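Notebook, bench 2, flower task. Saturday, started 9:40

Tracking dropout again. Third session with it, writing it all down this time so we stop arguing from memory.

Short version: right glove pose jumps. Goes fine for minutes and then the hand teleports sideways, sits there a moment, comes back. In the replay the arm follows it. With the arm live, that jump is a swing, and yesterday it swung. Grameck arm, speed cap on, so it was slow-ish, but it went outside the fence tape before the e-stop got hit. Nobody in reach. Still counts, I filed it.

Arm is powered down and the key is in the drawer until this is understood. Everything below is recording only, no arm.

What we know from yesterday's log:
- 533 frames in the bad run where the glove pose is flagged good and isn't
- flag never drops, confidence stays high the whole way through
- headset pose is clean for the same stretch
- gripper pose clean too, as far as I can tell

The second line is the one that bothers me. A dropout we can handle, the arm holds on dropout. A wrong pose with a good flag goes straight through, the hold never sees it.

Setup today same as yesterday on purpose. Headset, gloves, cube on the back of the glove, white cover on the table, stems and blossoms out. Did not retape anything. Did not touch the calibration file (copied it to the Timasmont share first, before anyone gets helpful).

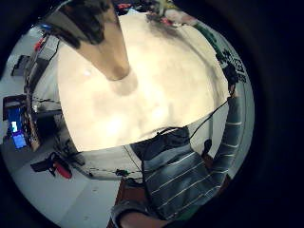 10:15. First run, normal speed, no jump. Second run, no jump. Typical.

10:30. Third run, got it. Reach across, grab, lift, and on the lift the pose goes. Came back by itself when the hand was lowered. Repeated the same reach and got it again, then twice nothing, then again. So it is tied to the lift, or to something that goes along with the lift. Not random, which is already more than we had on Thursdays notes.

Things that change on the lift:
cable tension
cube angle relative to the headset cameras
light on the cube
glove stretches over the knuckles

Cable first since it was everybodys favorite. Wiggled the connector at the headset end while watching the raw stream. Nothing. Wiggled at the glove end. Nothing. Bent the cable hard at the strain relief, one late packet, pose fine. Swapped the cable for the spare anyway and the jump is still there on the lift. So, not the cable. Old one is labeled SUSPECT from last month, somebody please take the label off, it keeps getting pulled from the box and blamed for things.

Light next. Turned off the overheads on that side, ran again. Jump. Blinds down, jump. Took the white cover off the table to kill the bounce, jump, put it back on. Light maybe makes it easier to trigger but it is not the cause. I didn't do enough runs to say even that much really.

11:20. Cube angle. Glove on a stand, no person, turned the cube by hand a little at a time. Between two faces there is a band where the solver only gets one face at a bad slant, and there it has two answers for the pose that fit nearly as well as each other. It picks one. Sometimes it picks the wrong one and stays with it. This is the old planar ambiguity thing, we read about it when we picked the cubes and then decided two visible faces would always save us. Well. At the lift the wrist rolls over and for a bit there's one usable face.

The size of the jump fits too. Mirrored the pose about the face normal by hand in a script for a frame out of the bad run and it lands 49 mm from where the log put it?? No wait. Had the offset from cube center to wrist with the wrong sign. Fixed: lands right on top of it. Leaving the 49 in here so the next person who gets it knows what they did.

So the pose isnt noise, its the other solution. Reprojection error is low for both, confidence is computed from reprojection error, hence high confidence. The flag is doing what we told it to do.

12:05. Why did this not show up before September? Went back through the change list. The smoothing filter. Old filter threw away anything that moved too far between frames. New one, which I merged, has a re-lock: if the new pose is consistent for long enough it accepts it as true. Put in for the case where the cube goes out of view and comes back somewhere else. And a flipped pose is very consistent. It waits out the re-lock window and gets accepted. My merge, my bug, noted.

Checked by turning re-lock off. Same reach, many lifts, flips still visible in the raw stream, filtered output rejects every one. But then with the cube properly hidden and shown again it never recovers, which was the reason for the change. Can't just revert.

Lunch

13:10. Tried the headset side. Idea: stay with the solution closest to the last accepted one when the two errors are within some ratio of each other. The solver already returns both, we were dropping the second one on the floor. Wired it in, ratio picked by eye. On yesterday's recording the 533 bad frames go down to 2. Those two are at the very start of the run of bad ones and I think are real motion blur, the raw corners are smeared.

Don't get excited, that's one recording and I tuned on it.

13:45. Fresh recordings with the fix, different stems, reaching higher than usual so the wrist rolls as far as it will go. 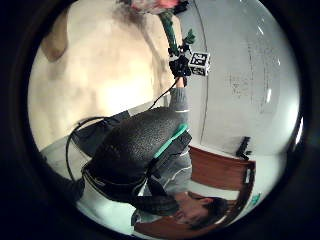

Ayten Aksoy: I would not put the arm back on after this. The closest-to-last rule is fine as long as last is right. If the cube comes back into view at the bad slant there is no last, and you start on the wrong solution and then hold on to it faithfully. That is worse than now, because now it at least flips back when the hand comes down. Please test that case before anything else. Also the fence tape. The arm passed it and the software limit did not stop it, and I don't see a word in this entry about why.

Both fair. Taking them in order.

14:20. Test for the first one. Hand behind the back, brought out already rolled over so only one face shows. Got a wrong start on the fourth try and yes, it stuck, long after two faces were in view. Exactly as described. Fix on the fix: when two faces are visible, always solve from both and ignore history. When it's one face and no history, flag is bad, full stop, the arm holds. Costs us some tracking after every occlusion. Fine.

With that in, 143 occlusions scripted on the stand with the motor jig (the Marín one, it squeaks but it repeats). No wrong start flagged good. Some held longer than anyone would like, operator would feel it as the arm going dead for a moment. Needs a beep or something in the headset, otherwise people wave their hand around to wake it up and then it wakes up mid wave. Adding to the list.

15:30. Second one, the limit. Embarassing. The workspace box in the controller config is in the old base frame, from before the arm got moved along the bench. So the box is there and it is active and it's in the wrong place, shifted over toward the aisle. The tape is in the right place. Whoever moved the arm (could be me, can't find it in here) updated the tool path frame and not the box. Nothing checks that they agree.

Corrected box is in the config, not loaded on the controller yet. Want a second person standing there when it is loaded and jogged to all the corners, with the pendant in hand. Not doing that alone at the end of a Saturday.

Also want a jump limit in the controller itself, after all the tracking stuff, dumb as possible. Commanded hand velocity over what a person would do in this task, stop. No re-lock, no window. It should need a manual reset. I know it'll trip on fast people. Ayten agrees, wants the number written on the bench card and not only in the config.

Wrote to Stunivov about the confidence value, since their docs read as if high confidence means unique. Asked if the second solution can be exposed in the stream with its error. No answer yet, weekend.

Open:
- re-run everything with left glove, all of the above was right only
- load and jog the box, two people
- velocity stop, write, test with the arm unloaded first
- beep on hold
- regression set: yesterdays recording plus todays, so whoever touches the filter next has to run against them
- old recordings since the merge. If flips got accepted there they are in the training data. Need a script to find them, both solutions can be recomputed from the stored corners I think. If corners weren't stored for the earlier ones then those go in quarantine
- go over the incident form again, I wrote "tracking loss" as the cause and that's wrong on two counts

Tracking branch is pushed, not merged. Don't merge it for me please.

16:40. Key still in the drawer. Tag on the breaker, my name on it. Gloves on the charger, left one was at nearly nothing.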